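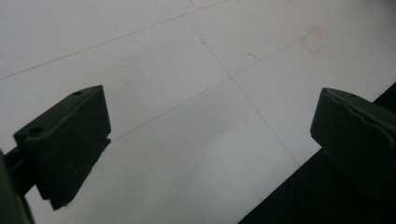
Pencil lines and a square in red on the white.

The Table Plan

Adanech Hailu had the hall at Stonderthorpe for one evening, and she had 80 people to seat in it. Her daughter was getting married on Saturday. She drew the hall on the back of a roll of white shelf paper, in gray pencil, with a ruler that was too short, so that every wall had to be done in two goes.

Robel Seyoum came in from the yard and looked at it.

"What are the gray lines?"

"Where the sections go. The caterer wants to walk between them."

"And the red?"

"That's your aunt's table."

He bent down to see. The red square did not close.

"You didn't finish it," he said.

"I haven't decided if it stays there."

He washed his hands and sat down across from her. The kitchen still smelled of onions. She had been at it since lunch, and the list beside her elbow had so many names crossed out and written back in that she had started using the margin.

"Put her by Fatemeh Abbasi," he said. "They get along."

"They got along before the car."

"The car was ten years ago."

"Ask your aunt how long ago it was."

He did not want to ask his aunt. He picked up the red pencil, turned it over, and put it back where it had been. The point was nearly gone.

"Mihret wants the band near the door," he said.

"Mihret can want that. The outlet is on the other wall."

"She has an extension cord."

"She has my extension cord, and it's 10 feet long."

The phone rang in the hall and he went to get it. She could hear him saying yes, and then yes again, and then that he would have to check. When he came back he stayed in the doorway.

"That was Harpreet Ross. They can come after all. All of them, from Illevstead."

"How many is all of them?"

"Six. He said six, and maybe his mother."

Adanech looked at the paper for a while. Then she got up, took the good eraser out of the drawer with the batteries and string, and sat down again. She turned the list over to the clean side and wrote Ross at the top.

"Is his mother the one who sings?" she said.

"I think so."

"Then she goes near the band."

Robel pulled his chair around to her side of the table. He held the ruler flat with both hands, and she sharpened the gray pencil over a saucer and started on the next line.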